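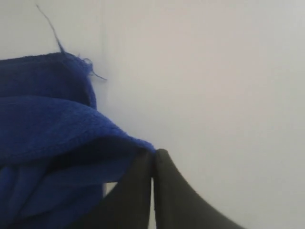 A blue towel against a pale wall.

Trorkside Swim Club Opens Its Winter Towel and Blanket Drive

TRORKSIDE — Old towels are wanted again! The Trorkside Swim Club is collecting clean towels and blankets through December for the Plekham animal shelter, and frayed edges are just fine.

Last winter, members brought in 259 towels, enough to fill 18 big bags. "We were thrilled, and the dogs get all the credit," said club president Eckhard Seidel.

Drop-off is in the pool lobby, with up to 2 bags per visit. The first shelter run leaves Sunday.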